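A thread on clearing the table in the spare room, as a few of you asked how I got on. 1/

The table had become where everything went. Post, batteries, things from the kitchen drawer, things with no drawer at all. I've been meaning to sort it out since last September. 2/

The table itself is fine. Light brown wood on metal legs, bought second-hand from a man in Skallville who was closing his sandwich shop. I paid 80 for it and he threw in two chairs, one of which I still have. 3/

My rule this time was to deal with the small stuff first. When I start with the big things I get a clear floor and then give up, and the small stuff creeps back over everything within a fortnight. 4/

So, on to the table top. Anything that belonged in another room went into a crate by the door. I didn't walk each thing back as I found it. I've done it that way before and spent the whole morning on the stairs. 5/

By the time I'd got through the paper and the batteries I was down to the awkward leftovers. Toy keyboard, an orange-handled knife and fork, a yellow sponge pad. The bookshelves behind are printed on fabric, before anyone asks what I'm reading. 6/
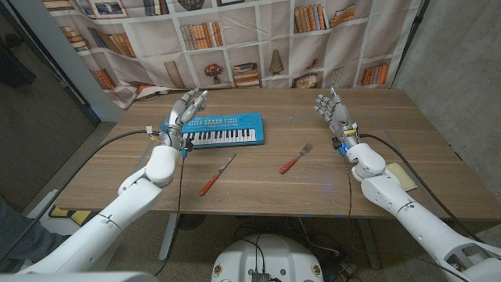
Gostach replied to say the keyboard should go straight to the charity shop, and that a toy piano kept "for when children visit" gets played twice a year and moved every week. 7/

Fair point on the moving. I've decided to keep it all the same. It's small, it's a cheerful blue, and my niece goes looking for it when she comes. It now has a place on the bottom shelf of the hall cupboard, where she can reach it without asking. 8/

The knife and fork took longer than they should have. They're from a picnic set that came in a zip-up case. I found the case in the camping box, with the spoons still in it, so they've gone back in there. 9/

If you have odd cutlery and can't find the rest, I'd put it in the ordinary drawer and use it. I kept a single serving spoon in a jar for years waiting for its set to turn up. It didn't. It's a perfectly good spoon. 10/

Sponges. I had far too many, all in different rooms. I've kept one for wiping down the table and put the others under the kitchen sink in an old ice cream tub. 11/

I left the tape on the table top for now. It's faint and it marks out a rectangle, and I find that useful when I'm laying things out to sort. When I do take it off I'll warm it with a hairdryer first and peel it slowly. If anyone has a better method for tape on wood, let me know. 12/

The fabric backdrop needs a proper look as well. It sags at the lower left corner and drapes onto the table. I've got bulldog clips somewhere, and I may hem the bottom if clips don't do it. Ironing is for another day. 13/

A few people asked about storage. I bought one thing, a lidded box from Grustwood on Dow Street, for cables and chargers. It cost 17. It's a bit deeper than I wanted, so I've put a shoebox lid inside to make a sort of tray for the short leads. 14/

I was tempted by a drawer unit in the same shop at 200 and I'm glad I left it there. I know what would have happened. I'd have filled the drawers with the same batteries and old post and called it tidy. 15/

The crate by the door got emptied after tea. Most of it was kitchen things. The bit I put off was a bag of keys, and I've tried every one of them in every lock we have. Two fit the shed. I've labelled those and put the rest in a jam jar in the garage. 16/

Next job is the windowsill, which is mostly seed packets and a lamp with no plug. I'll add to this thread when I've done it. 17/17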